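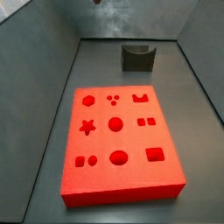 4. Block pick check (Tasia cell, Dramier gripper)

Do this after homing, before any insert runs. Rev. 25 March 2024, Z. Dai.

1. Foam board flat on the bin floor. Leave open floor to one side for the pick. Load the board map in Jarkex: three rows, three columns.

2. Cells with more than one hole (three small circles, two squares, the square and circle pair) count as one cell each in the map. Do not split them.

3. Set grip force to 40. Speed to 2 for the first pass.

4. Place one block on the floor. Press Teach, jog down till the finger tips are just over the metal. Not touching.

CAUTION: Hands out of the bin before you press Close. The stop button on the pendant is the only one that cuts the arm.

5. Close. Block should sit between the flat pads. Check the wrist view.
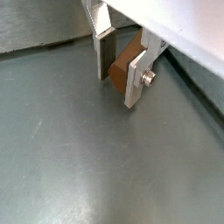
Fig. 4-2. Block held between the finger pads, wrist view.

6. Jog up. If the block tilts, open, re-center, go back to step 4.

7. Save the pick point. Jarkex writes it to slot 910. Dont overwrite 1,391, thats the factory home.

Note: glare off the floor can throw the block finder. Turn the overhead light down a notch and re-run Find before changing any thresholds.

Note: pad screw loose? Snug it by hand, no thread glue. Spare pads come from Bouzid, order form in section 9.

Next: section 5, Insert teahcing.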